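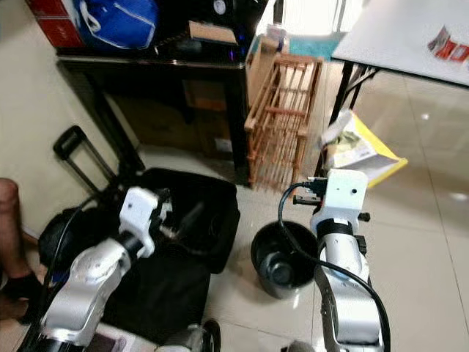
図3 床置きの例。黒い柔らかいバッグと黒いバケツ。床はベージュのタイル張り。

4.2 「とりあえず」の寿命

前節では、共用空間に置かれた物をめぐる語彙を「保管」「放置」「仮置き」の三つに分けた。分けてはみたものの、回答者の多くはこの区別に従ってくれなかった。とりわけ「仮置き」は、期限を含むはずの語でありながら、期限を尋ねると急に口が重くなるという性質をもつ。本節では、日誌調査で得られた記述をもとに、この語とその近縁である「とりあえず」の用法を検討する。

対象としたのは、トンドローラ、ノディムウッドの両拠点で3月に記入された日誌1,391件である。記入者には、共用の床、机、棚に物を置いたとき、または他人の置いた物を動かしたときに、その理由を自由に書くよう求めた。記入欄は長めにとったが、中央値は8字であった。最も頻度の高い記述は「とりあえず」の一語で、次が「あとで」である。欄を広くした効果は、余白の増加という形で確認された。

記述を動詞との共起で整理すると、「とりあえず」は「置く」とよく結びつく一方、「捨てる」とはほとんど結びつかない。とりあえず捨てる、という行為が論理的に不可能なわけではないが、記入者はこの組み合わせを避ける傾向にあった。例外は、捨てた後に必要と判明した事例に集中している。これらの記述では「とりあえず」が事後的に付け加えられており、書き手の行為を説明する副詞というより、弁明の前置きとして働いているとみるのが妥当であろう。

床と机の差も無視できない。床に置かれた物について、記入者は所有者への言及を多く行った(「誰のか知らないが」「たぶん前の人の」)。図3のような袋物や容器は、分類上「中身をもちうる物」にあたる。この類は、中を確かめるまで処分の判断ができず、しかも中を確かめることには礼儀上の抵抗がある。結果として、動かされはするが片づけられはしない。ノディムウッドの日誌には、同じ袋が廊下から給湯室へ、給湯室から廊下へと移された経過が、別々の筆跡で記録されている。どの記入者も、自分は片づけたと書いていた。

机上では事情が異なる。机の上の物は、所有者よりも作業の段階に結びつけて語られる。「開けたところ」「使う途中」「まだ要るかも」といった表現がそれである。なかでも包装材は独特の位置を占める。中身を取り出した時点で役目を終えているはずの箱や袋が、返品、転用、引っ越しといった将来の可能性を担わされ、物としての地位を延長されるのである。コルデイロ式分類票(以下、C票)では、この種の物を「廃棄物」と「資材」のいずれかに振り分けることになっているが、二名の判定者の一致度はここで最も低くなった。協議の結果、判定者の一方は「資材」の定義を改めるよう求め、もう一方は自宅の押し入れに話を及ぼしたため、協議は打ち切られた。
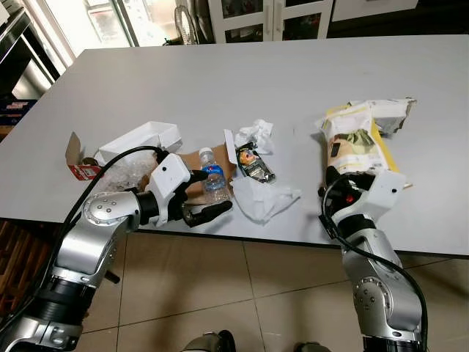 図4 机上の包装材。開いた白い箱、丸まった透明の袋、つぶした茶色の段ボールとその上のペットボトル。

図4に見られる配置のうち、C票の運用で問題になるのは段ボールである。平らにつぶされた段ボールは、通常は廃棄の準備段階と解釈される。ところが、その上に別の物が載ると、段ボールは敷物としても記述できるようになる。日誌でも「段ボールの上に置いた」という記述は現れるが、「敷いた」と書いた者と「あった」と書いた者とに分かれ、前者には意図があり、後者には景色があるだけである。C票にはこの違いを記す欄がない。我々は備考欄を用いたが、備考欄は他の目的にも用いられていたため、集計には苦労した。

飲料の容器についても一言しておく。日誌において、飲料は「とりあえず」の対象になりにくい。飲みかけの容器は単に「飲み物」と書かれ、置いた理由は記されない。理由を問うと、記入者は質問の意味を測りかねる様子を見せた。個人の所有がはっきりしている物は、仮に置かれていても仮置きとは呼ばれないらしい。この語は、所有か用途のどちらかがあいまいになった時点で初めて必要になると考えられる。

比較のため、スケンデュシアの掲示文集成から3,780語を抽出し、物の放置に関する文面を調べた。掲示文では「仮置き」はほぼ例外なく禁止の対象として現れ、「仮置き厳禁」「仮置き場以外への仮置きはご遠慮ください」などの定型が目立つ。後者は、仮置き場という恒久的な施設の存在を前提とする点で興味深い。仮置き場に物があふれた場合の掲示も見つかっており、そこには「当面の間、仮置き場への仮置きを中止します」とある。この掲示自体の掲出期限は空欄であった。

掲示文と日誌の用法を突き合わせると、同じ語が立場によって逆の評価を帯びることがわかる。置く側にとって「仮」は責任を軽くする接頭辞であり、管理する側にとっては責任の所在が消える兆候である。両者が同一人物である場合の扱いは難しい。ノディムウッドの日誌には、自ら掲示を貼った直後に、余った掲示用紙を棚に「とりあえず」置いたとする記述が含まれている。

なお、以上の分析には二つの制約がある。第一に、日誌は書かれた理由のみを扱っており、書かれなかった理由については何も言えない。第二に、調査票の在庫の問題がある。当初印刷した2,000枚の残部は共用棚に保管していたが、回収時には別の箱の下敷きになっており、一部の記入者は調査票の存在に気づいていなかった。棚の使用許可は年度末までの仮のものであった。この未記入分は欠測として処理し、次節の移動回数の推計からも除外した。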